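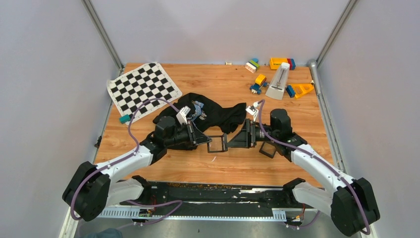 ## Splitting your demonstrations before you train

If you've followed Lucyna's notes this far, you'll have 100 two-arm demonstrations on disk, and I do know how tempting it is to start training straight away! Please have a cup of tea first and do this bit.

1. Replay every episode and write down the step at which both grippers first touch the object.
2. Sort by that step. In our Trullico runs the longest episode was 342 steps, and it dragged the policy towards dithering – so trim long pauses before contact.
3. Keep 78 episodes for training and put the rest aside, untouched, for checking.
4. Train with the same seed twice and compare the held-out error.

If the two differ a lot, go back to step 2.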